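# Open afternoon at the Jolton sorting rooms

Tuesday, October

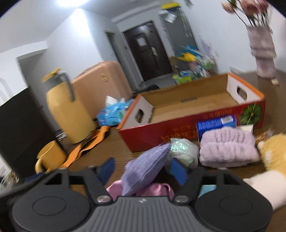
*Knitwear, plush and small items on the table, with one of the shallow cardboard boxes.*

I went to the open afternoon at Jolton with Trinh Quách, who had read about it on a flyer at the library. Jolton takes in household goods that people are finished with, sorts them, and sends them out again in mixed boxes to families who have just moved into a new place. They open the rooms to visitors 2 times a year. It costs nothing to get in and you sign your name at the front desk.

The building is on the same lot as the old Clustura print shop, and the sign for Clustura is still up, so we drove past the entrance once. Parking is behind the building. There is a side door with a bell. We got there a little after one and a group was already going in.

Renji Uchida took us through. He runs the intake side and has been there since the place opened. The first room is where donations get dropped off, and it is mostly shelves and rolling carts. Bags are opened the day they arrive if possible. Anything that smells of smoke or damp goes out right away. Chargers and cables go to a different room that was not part of the tour. Last month they took in 478 bags, which he said was a normal month for fall. Spring is heavier.

The second room was the one I liked best. It has white walls and tables where the small soft things end up, and you could have spent an hour going through it all. On the table nearest us there was a purple ribbed knit piece lying on a crumpled pink cloth, and off to the side some very soft lilac bands, gathered up in puckers like a hair band is. There was a fuzzy yellow plush thing too, and a small bright blue box with a white label. Trinh wanted to pick everything up. You are allowed to, if you put it back where it was.

Renji explained how a box gets filled. They use shallow open cardboard boxes for this stage, low enough that you can see everything in them without digging. Something soft goes in first, then the things that could get scratched, then more soft things in the gaps. Knits are folded once and never rolled, because rolled knits come out with a twist in them. Plush goes in last. When a box is done it gets a card with the age group on it, and then it moves to the packing room to be put inside a taller carton with a lid.

Each table handles 12 boxes in a shift. I thought that sounded slow until we tried one ourselves. Trinh and I were given a box and a pile, and it took us most of half an hour. We had to redo one corner when Jucélia Peixoto, who was working the next table, pointed out that we had put a picture frame face up with nothing over it. She was nice about it. She showed us how she wraps glass in a pillowcase, which uses no paper and gives the family a pillowcase.

Some things I asked about:

- **Washing.** All fabric gets washed before it reaches the tables. They have two machines and want a third.
- **Toys.** Plush is fine if it is clean and has both eyes. Puzzles are only taken if the bag has been sealed.
- **Hair things and small accessories.** They take them, and they go fast. Teenagers' boxes are the hardest to fill, so this kind of item is welcome.
- **Furniture.** No. They send people to Toma, two streets over.

The packing room was less interesting to look at but better organized. The cartons are stacked by neighborhood and the van comes twice a week. Sơn Bạch drives it. He was eating lunch on the loading dock and told us the worst part of the job is apartment buildings with no elevator. The room holds 300 cartons at most and was more than half full when we saw it. There is a chalkboard with the routes on it and a list of what they are short of. That day it was bath towels, can openers and twin sheets.

Coffee was in the front office after. It was weak but there was a good walnut cake from Chien, the bakery on the corner. I talked for a while with Njoroge Rugemalira, another visitor, who wants to start something like this in his own town and had filled several pages of a notebook. He asked about insurance and rent, and Renji gave him straight answers, including that the rent went up this year and they had to drop one evening shift to cover it.

A few notes if you plan to go. Wear closed shoes, they will not let you onto the dock without them. The sorting rooms are warm and the loading dock is not, so bring a layer. Kids can come and there is a low table for them to fold at. The restroom is past the office on the left. If you bring a donation on the open day, leave it at the side door and not in the front office, where it was getting in everyone's way.

The next open afternoon is in the spring. Trinh has signed up for a regular Tuesday shift and I am taking over two bags of sheets next week.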